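About Lastura Golf

Hi, I'm Brittany! I started Lastura Golf after years of being the person at the range who couldn't walk past a bad grip without saying something (sorry, everyone). These days people book me to say something, and I get to do it all year round.

We're a small golf school with two hitting bays, a short game area out back and a putting room that used to be a carpet showroom. Murray Kowalchuk teaches the juniors and most of our evening groups. He played college golf, lost his swing completely at 24 and spent three years building a new one, so if you come in feeling hopeless he's your guy. Amparo Zapata handles club fitting, and she will talk you out of a new driver if your old one is fine. I've seen her do it to my own mother.

We've taught more than 300 golfers so far, from first-timers in running shoes to a couple of club champions who only wanted help from 60 yards and in.
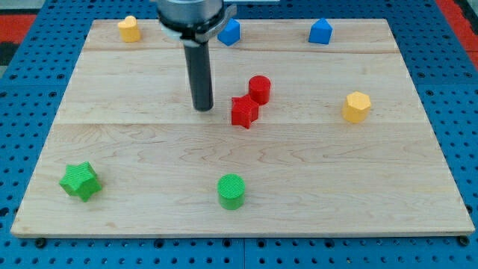
How lessons work

Your first visit is an hour. We chat, you hit some balls, and I try really hard to keep quiet for the first ten minutes. After that we pick one thing to work on, just one, and you go home with a drill you can do in the living room or the garage.

Groups are capped at four. Juniors can start at seven, and we have loaner clubs in every size, lefties included! Our summer camp runs the first two weeks of August and fills up early, so please email Murray before school lets out.

Come say hi

The door's open most afternoons and the putting room is free to use if there's no class on. Bring your own putter or borrow one of mine from the rack by the desk.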